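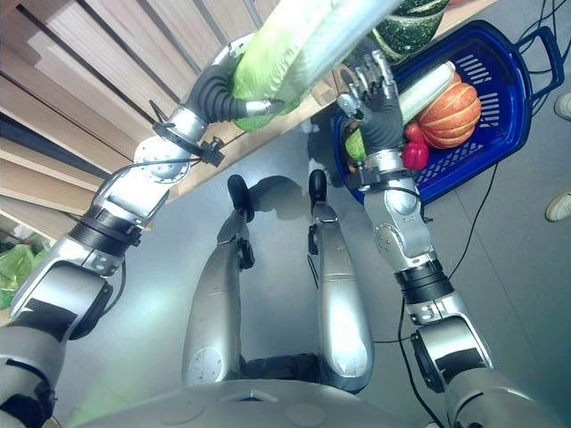 The robot at the produce display, one hand on a leafy vegetable and the other in a shopping basket.

Grocery chain Ladomton is trying out a humanoid robot in the produce section of one of its stores, and the people who used to start their shift filling baskets for online orders are doing other work for part of the day.

The trial began in September with simple orders of vegetables only. Staff at the store pick more than 500 baskets in a normal week. So far the robot has been given 50 of them, all in the quiet hours before noon.

Ekaette Aliyu, who runs the produce section, said the job has changed more than she expected. "I used to walk the shelves all morning," she said. "Now I check what went in the basket, swap anything bruised and answer customers. My knees like it. My step counter doesn't."
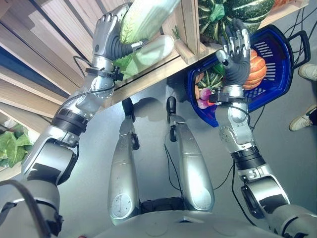
Seven employees have been trained to work alongside the machine. Each had two days of instruction from Diltero, the company that supplies the software, and a clerk stays on hand whenever it is working. Soft items such as tomatoes and berries are still picked by people, as are herbs.

Not everyone is at ease with it. Some part-time pickers have asked whether their morning hours will be there next year. Ladomton said no positions will be cut during the trial and that hours freed up will go to the service desk and to restocking. It has made no promise beyond that.

Aliyu said she would like the answer in writing. "People plan their rent around those shifts," she said.

The trial runs through the end of November. Managers will then meet with store staff before deciding whether to bring the system to a second location.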